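Sorting cutlery by handle color or by type?
Kitchen Storage > Drawers and Bins

eirlys_s
Posted Sunday, July 28, 2024
Setting up bins for the break room and I want one scheme before I print labels. Current state attached. Drawer interior is 38 cm wide, so three bins is the limit.

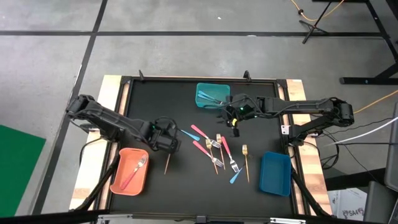
Teal, orange and blue bins, mid-sort.

Pink handles are forks. Some blue-handled utensils are in the teal bin for now. One fork has gone into the orange bin. Blue bin not assigned.

ferhat.isik
Sort by type. Handle color carries no information once the set gets mixed with replacements. We bought Vatine forks in one color, the color was dropped, and the scheme was dead in a year.

mgarcia263
Disagree. Color is faster to sort when you are unloading a dishwasher. Type only matters when you are picking something up, and at that point you can see what it is.

ferhat.isik
You can see what it is when unloading too.

mgarcia263
Not with the handles up in the basket. Handles are all you see.

D_Simsekoglu
If every fork you own is pink then color and type are the same sort for that bin. Label it "forks" and leave color off. Blue handles are the open question. Are they all one type?

eirlys_s
Mixed. Spoons and a few knives. I could split them, spoons in teal and knives in blue.

D_Simsekoglu
Then do that. Forks orange, spoons teal, knives blue.

canan_k
Check the bin length before labeling. The handles in the teal one point to the right, toward the side. If they ride up on the rim the drawer will catch. I had this with Urio bins and ended up turning them 90 degrees.

mgarcia263
Would also put the orange one at the front. It has the cutout in the rim, easier to pull out for washing.

eirlys_s
Good point on the cutout. Going with type. Will measure the longest knife on Monday and post the clearance.

ferhat.isik
Measure with the drawer closed to the stop. The runners on ours take up 3 mm.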